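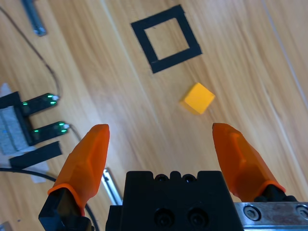

*The gripper with its orange fingers open. The yellow cube and the taped square are on the table in front of it.*

# How Gremell Gets Ready for Work

Gremell is a robot arm. It lives on a table in the workshop at Rustlow, and it spends most of its day moving small things from one spot to another. It picks up a cube, carries it over to a square and puts it down. Then a person moves the cube somewhere else and Gremell starts again.

A robot arm needs looking after, a bit like a bicycle does. Screws work themselves loose. Dust gets into places where it shouldn't be. Parts that rub together wear down. The person who takes care of Gremell is a technician named Lowri Hughes, and these pages follow the jobs she does before the arm is switched on in the morning and the bigger ones she does when something goes wrong.

## The parts of the hand

The "hand" of a robot arm is called a **gripper**. Gremell's gripper has two fingers. You have five on each hand if you count your thumb, but two is plenty for holding a cube.

The fingers are made of bright orange plastic that lets some light through. They get narrower toward the top and end in flat, rounded tips. Each finger sits in a black part called a **mount**. The mount holds the finger firmly so that it points the right way.

Between the fingers is the **gripper body**. It is a black block, and on the front are two round hollows with a screw down inside each one. These are called **socket-head screws**. A socket is a hole in the top of the screw, and the tool that turns it fits into the hole. An ordinary screwdriver will not work on them. Lowri uses a bent metal tool called a hex key, which has six flat sides.

Gremell also has a small camera near its wrist. It looks out past the fingers, so it sees the table the way you see your desk when you look over your own knuckles.

## Before the power goes on

Lowri does the first checks with the power off. She puts a red tag on the switch with her name on it. While the tag is there, no one else may turn the arm on, not even the boss, who is called Rhydian Gape.

She starts with her eyes. She looks at each finger from the front and then from the side. She is looking for cracks, which show up as thin white lines in the plastic. A finger with a tiny crack can still pick up a cube, but one day it will snap, and the pieces might land in the moving parts.

Next she uses her hands. She holds one finger near the bottom and wiggles it gently. It should feel stiff. If it rocks, the screws in the mount need to be tightened.

Then come the cables. Electricity and messages both travel along cables, and a robot arm has a lot of them. Lowri follows each cable with her finger from one end to the other. She checks that it is pushed in all the way and that it has enough slack. **Slack** means spare length. If a cable has too little slack, the arm pulls on it every time it stretches out. If it has too much, the arm can catch it in a loop and drag something off the table.

Last, she wipes the table. Crumbs of plastic and dust can make a cube sit crooked.

## Tightening a screw the right way

It sounds easy to tighten a screw. You turn it until it stops. But how hard should you turn?

If you don't turn hard enough, the screw shakes loose again. If you turn too hard, you can crack the plastic or wear away the inside of the socket. A screw with a worn socket is a real nuisance to get out. Lowri once spent a whole afternoon on one.

So she uses a special handle that clicks. You set it for the job and put the hex key end in the screw. When the screw is tight enough, the handle clicks and you stop. Turning strength has a name, **torque**, and the tool is called a torque driver.

She never tightens one screw all the way before starting on the next. She turns the first one a little, then the second one a little, then goes back to the first. People who change car wheels do the same thing. It helps the part sit flat.

## Teaching the fingers where "open" is

Once the screws are done, Lowri takes off the red tag, steps back behind the yellow line on the floor and turns on the power.

When a robot arm wakes up, it may not know exactly where its fingers are. Somebody might have pushed them while it was off. It has to find out. This job is called **homing**.

Gremell homes its fingers like this:

1. The fingers close slowly until the tips touch.
2. The motor feels that it can't go any farther. The computer writes that down as "closed."
3. The fingers open slowly until they reach the end of their travel.
4. The computer writes that down as "open."

After that, the computer can work out every position in between. If Lowri has fitted a new finger, homing matters even more. A new finger can be a tiny bit thicker than the old one, and the old "closed" would be wrong.

## The tape square and the cube

There is a square of black tape stuck on the wooden table. It has no filling, so you can see the wood inside it. From where the camera looks, it is turned partway round and seems to lean.

The square is a target. When Gremell puts down a cube, Lowri wants it to land inside the tape. She uses a small yellow cube because yellow is easy to tell apart from the black tape.

For the morning test, she asks Gremell to place the cube inside the square 4 times, and she moves the cube to a new starting spot each time. She writes the results in the logbook. A cube that lands inside the tape gets a check mark. A cube that touches the tape gets a T. A cube that ends up anywhere else gets an X, and then Lowri has some work to do.

Tape wears out too. The corners curl up, and a cube can catch on them. Bleddyn Gwilliam, who shares the workshop, put down the tape at Rustlow with a ruler and a pencil. He lays one strip over the end of the next at the corners.

## When it goes wrong

In April, Gremell began to miss. The cube kept landing on the tape, always on the same side. The logbook had a long row of T's in it.

Lowri and Ashwin Rodrigues, who writes the programs for the arm, tried to find out why. When you look for a fault, it is best to change one thing at a time. If you change three things and the robot gets better, you don't know which one fixed it.

First they cleaned the camera lens. Gremell still missed.

Then they homed the fingers again. Gremell still missed.

Then Lowri turned off the power, hung up her tag and wiggled the fingers. The left one was stiff. The right one moved, only as much as the thickness of a fingernail, but it moved. Each time Gremell squeezed the cube, the loose finger gave way and the cube slid a little to one side.

She took the finger off. The screws holding it were fine, but the hole in the plastic had worn into an oval. No amount of tightening would fix that. She fitted a new finger from the drawer, used the torque driver, homed the gripper and ran the test. She got four check marks.

The old finger had made over 3,000 grabs. Lowri wrote that in the logbook as well, so that next time she can change the finger before it wears out. Changing a part before it fails is called **preventive maintenance**. Airplanes, elevators and roller coasters are all looked after this way.

## Rules in the workshop

- Stay behind the yellow line when the power is on.
- Never take off a tag that has someone else's name on it.
- Tie back long hair, and roll up loose sleeves.
- Know where the red stop button is before you start.
- If you drop a screw, say so. Everyone stops and looks for it.

## Words to know

**Gripper:** the part of a robot arm that holds things.

**Hex key:** a tool with six sides that turns socket-head screws.

**Homing:** moving slowly to the end of travel so that the computer knows where a part is.

**Mount:** a part that holds another part in place.

**Slack:** spare length in a cable or rope.

**Torque:** turning strength.

## Try it yourself

You will need masking tape, a small block and a pair of kitchen tongs. Ask a grown-up before you put tape on a table.

Make a square of tape a little bigger than the block. Pick up the block with the tongs and try to set it down inside the square without touching the tape. Do it several times and keep a log with check marks, T's and X's.

Now wrap a rubber band loosely around one tip of the tongs so that it slides when you squeeze. Try again. Look at your log and see whether the block drifts to one side more than the other, then take the rubber band off and run the test once more.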